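홈 | 백과 | 생활 | 섬유와 직물 | 용어집 | 찾아보기

인쇄하기 | 이메일로 보내기

펠트

펠트는 실을 짜거나 뜨지 않고, 섬유를 서로 엉키게 해서 만든 천입니다. 사전식으로 쓰면 이 한 줄로 끝나는데, 저는 이 한 줄을 제대로 이해하는 데 꽤 오래 걸렸어요. 천이라고 하면 당연히 날실과 씨실이 있는 줄 알았거든요. 펠트에는 그런 게 없습니다. 가위로 아무 데나 잘라도 올이 풀리지 않는 것도 풀릴 올이 애초에 없어서 그래요(처음 잘라 봤을 때 정말 신기했습니다!).

이 항목에서는 양모 펠트를 중심으로 적고, 부직포나 합성 펠트는 뒤에서 조금만 다루겠습니다. 제가 주로 만져 본 게 양모라서 그쪽 이야기가 길어지는 건 양해해 주세요.

이름에 대하여

우리말로는 보통 펠트라고 부르고, 옛 문헌이나 한자어로는 전(氈)이라고 합니다. 전으로 만든 모자를 전립이라고 하는데, 사극에서 무관들이 쓰고 나오는 챙 넓은 모자가 그거예요. 바닥에 까는 것은 모전이라고도 합니다. 요즘 문구점에서 '펠트지'라고 파는 얇고 알록달록한 천은 대개 합성섬유 제품인데, 이것까지 펠트라고 부를지 부직포라고 부를지는 사람마다 다릅니다. 저는 그냥 펠트라고 불러요. 가게에서 부직포 달라고 하면 다른 걸 주는 경우가 많아서요.

어떻게 엉키는가

양털 한 올을 현미경으로 보면 겉면에 비늘 같은 것이 겹겹이 덮여 있습니다. 기와지붕을 떠올리면 얼추 비슷해요. 이 비늘이 한쪽 방향으로만 누워 있기 때문에 섬유를 문지르면 한 방향으로는 잘 미끄러지고 반대 방향으로는 걸립니다. 따뜻한 물과 비누를 더해서 계속 주무르면 섬유들이 조금씩 기어가듯 움직이면서 서로 파고들고, 어느 순간부터는 빠져나오지 못하게 됩니다. 이 현상을 축융이라고 합니다.

축융은 되돌릴 수 없습니다. 울 스웨터를 세탁기에 돌렸다가 아기 옷을 만들어 버린 적이 있다면 이미 축융을 해 보신 거예요. 저도 좋아하던 회색 스웨터로 한 번 했고, 그 스웨터는 지금 냄비 받침 2개가 되어 있습니다. 의외로 성능이 아주 좋아요. 두툼하고, 잘 눌어붙지도 않고요.

비누를 쓰는 이유를 두고는 설명이 여러 가지인데, 섬유를 적셔 주고 미끄럽게 해서 움직이기 쉽게 만든다는 설명이 가장 흔합니다. 알칼리성 용액에서 섬유가 부풀어 비늘이 일어선다는 설명도 함께 나옵니다. 실제로 해 보면 비누가 너무 많을 때는 거품만 잔뜩 나고 섬유가 둥둥 떠서 좀처럼 붙지 않습니다. 적당히가 어렵습니다.

역사

펠트는 인류가 만든 천 가운데 아주 오래된 축에 듭니다. 직조보다 먼저라는 주장도 있지만, 양모는 썩기 쉬워서 남아 있는 유물이 적고 그래서 단정하기는 어려워요. 잘 알려진 유물은 알타이 산지의 파지리크 고분에서 나온 것들입니다. 얼어붙은 무덤 속에 있던 덕분에 안장 덮개며 벽걸이가 색까지 남은 채로 발견되었어요. 저는 도판으로만 봤는데, 펠트로 만든 백조 장식이 하도 통통하고 귀여워서 한참을 들여다봤습니다.

중앙아시아와 몽골의 유목민에게 펠트는 집이었습니다. 몽골의 게르는 나무 뼈대 위에 펠트를 둘러 만들고, 추울수록 겹을 더합니다. 큰 펠트를 만들 때는 양털을 넓게 펴고 물을 뿌린 다음 막대에 돌돌 말아 말이나 낙타로 끌고 다니기도 합니다. 손으로 컵 받침 하나 만들고도 어깨가 아픈 사람으로서는 존경스러울 따름이에요.

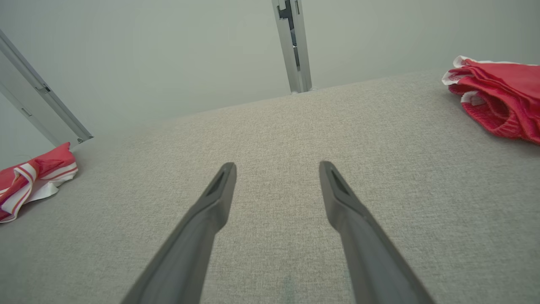
유럽에서는 모자 산업이 펠트를 크게 키웠습니다. 비버나 토끼 털로 만든 모자용 펠트는 광택이 좋고 비에도 강해 비싸게 팔렸습니다. 다만 털을 처리하는 과정에 수은 화합물을 썼기 때문에 모자 만드는 사람들이 중독으로 손을 떨고 정신이 흐려지는 일이 많았다고 해요. 영어의 '모자장수처럼 미쳤다'는 표현이 여기서 나왔다는 이야기가 유명한데, 어원으로는 확실하지 않다고 보는 쪽도 있습니다.

종류

습식 펠트는 위에서 말한 물과 비누 방식입니다. 넓은 면을 만들기에 좋고, 가방이나 실내화처럼 속이 빈 모양도 본을 넣어 이음매 없이 만들 수 있습니다.

니들 펠트는 바늘로 찌르는 방식이에요. 바늘 끝에 작은 홈이 파여 있어서 찌를 때마다 섬유를 안쪽으로 끌고 들어갑니다. 인형이나 장식을 만드는 분들이 많이 하고, 물이 필요 없어서 책상에서 바로 할 수 있습니다. 대신 손가락을 찔러요. 반드시 찌릅니다. 딴생각하는 순간에 정확히 찌릅니다.

합성 펠트는 폴리에스터나 아크릴을 기계 바늘로 엮은 것입니다. 값이 싸고 색이 고르고 벌레가 먹지 않습니다. 다림질할 때 온도를 잘못 맞추면 녹으니 조심하세요. 양모 혼방은 그 중간쯤인데, 혼용률 표시를 보지 않으면 손으로만 구별하기가 쉽지 않습니다.

직물 펠트라고 해서, 먼저 천을 짠 뒤에 축융을 시켜 표면을 펠트처럼 만든 것도 있습니다. 당구대 천이 대표적이죠. 흔히 당구대에 펠트를 깐다고들 하지만 엄밀하게는 짜서 만든 모직물입니다. 로덴 코트의 옷감도 이 계열이라 엄격한 분들은 펠트 항목에 넣는 걸 싫어합니다(저는 넣었습니다).

쓰임새

생각보다 정말 여기저기에 들어 있습니다. 피아노 해머의 머리가 펠트이고, 현의 울림을 멈추는 댐퍼도 펠트예요. 해머 펠트가 딱딱해지면 소리가 쨍해지고, 조율사가 바늘로 찔러 부드럽게 풀어 주는 작업을 정음이라고 합니다. 의자 다리 밑에 붙이는 동그란 조각, 유성펜의 심, 기계의 기름 심지와 먼지막이에도 쓰입니다. 벽에 붙이는 흡음 패널도 요즘 많이 보이고요.

제가 집에서 가장 자주 쓰는 건 책상 매트입니다. Gitero라는 작은 공방의 양모 매트를 쓰고 있는데, 두께가 6밀리미터라 팔꿈치가 편해요. 마우스는 잘 안 미끄러집니다. 그 전에는 Dallo의 합성 펠트 매트를 썼고, 이건 가벼워서 둘둘 말아 들고 다니기 좋았지만 한 해쯤 지나니 손목 닿는 자리에 보풀이 심하게 올라왔습니다.

두께와 밀도

펠트를 살 때 두께만 보는 분이 많은데 밀도를 같이 봐야 합니다. 같은 두께라도 성긴 펠트는 솜처럼 푹 꺼지고, 빽빽한 펠트는 나무판처럼 단단해서 칼로 깎을 수도 있어요. Clirketard에서 나오는 견본첩에는 색과 밀도를 달리한 조각이 389가지나 들어 있는데, 빌려서 넘겨 보다가 저녁을 굶을 뻔했습니다. 같은 회색인데도 성긴 쪽은 훨씬 밝아 보이고 빽빽한 쪽은 가라앉아 보입니다. 화면만 보고 색을 고르면 실망하기 쉬워요.

손으로 만들 때는 줄어드는 양도 계산해야 합니다. 양털의 종류와 얼마나 오래 문지르는지에 따라 차이가 크고, 책에 적힌 비율도 제각각입니다. 저는 손바닥만 한 견본을 먼저 하나 만들어서 전후 길이를 재 봅니다. 귀찮아서 건너뛴 적이 있는데 그때 만든 실내화는 제 발에 들어가지 않았습니다.

관리

좀벌레가 가장 큰 적입니다. 양모 펠트를 오래 넣어 둘 때는 먼지를 털고 완전히 말린 다음 밀폐하는 게 좋고, 향나무 조각을 같이 넣는 분도 있습니다. 저는 해마다 2월에 상자를 다 꺼내서 바람을 쐬어 줍니다. 건조한 때라 그런지 눅눅한 냄새도 잘 빠져요.

얼룩은 바로 눌러서 닦아 내세요. 문지르면 안 됩니다. 문지르면 축융이 더 진행돼서 그 자리만 딱딱하게 뭉칩니다. 커피 정도는 찬물 적신 천으로 여러 번 눌러 주면 거의 빠지고, 기름은 중성세제를 조금 풀어서 같은 방법으로 합니다. 통째로 빨아야 한다면 찬물에 담갔다가 꾹 눌러 짜고 평평하게 펴서 말립니다. 걸어서 말리면 물 무게 때문에 늘어져요.

보풀은 의류용 제거기로 살살 밀어도 되고 작은 가위로 잘라도 됩니다. 손으로 뜯으면 옆의 섬유까지 끌려 나오니 참으세요. 접힌 자국은 김을 쐬고 손바닥으로 펴 주면 대체로 돌아옵니다. Gitero 매트는 거의 10년째 쓰고 있는데 가운데가 조금 얇아진 것 말고는 멀쩡합니다.

더 볼 것

축융을 집에서 처음 해 보시려면 습식으로 작은 공부터 굴려 보시길 권합니다. Lâm이라는 이름으로 나오는 입문용 양털 묶음이 짧은 섬유 위주라 빨리 엉기는 편이에요. 메리노는 곱고 예쁘지만 살짝 더 오래 굴려야 합니다. 관련 항목으로는 축융, 모직물, 전립, 부직포, 피아노의 액션이 있습니다. 모직물 항목은 제가 아직 절반밖에 못 썼으니 염색 부분은 나중에 다시 와서 봐 주세요.

마지막 수정: 2020년 1월 12일

인쇄하기 | 이메일로 보내기

문의하기 | 저작권 안내 | 맨 위로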